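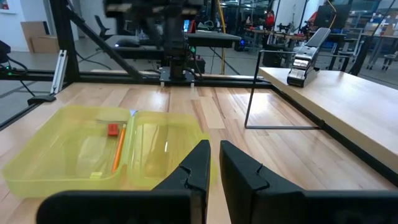

Keeping a Shared Worktable in Order

Small supplies are best kept in a divided container at one side of the table. A translucent container allows staff to check the contents without emptying it. Pencils belong in the larger compartment, where they can lie at an angle.

The stapler should be returned to the raised shelf after each use. A wooden plank on a wire frame is sufficient for this purpose and leaves the tabletop beneath it available for papers.

Care of the Wooden Surface

Wipe butcher-block tops along the grain with a damp cloth, then dry them at once. Do not leave wet cups or open glue on the wood. Oil the surface every 2 months and allow it to stand overnight before replacing any supplies. Ink marks should be reported to Oriana Zapata at the Mastemgate office before any cleaner is applied.

Restocking

Pencils shorter than a finger are to be discarded. Staples are issued in boxes of 3,000 from the supply closet. Requests for the December order should be addressed to Pascual Godoy.

Revised 8th July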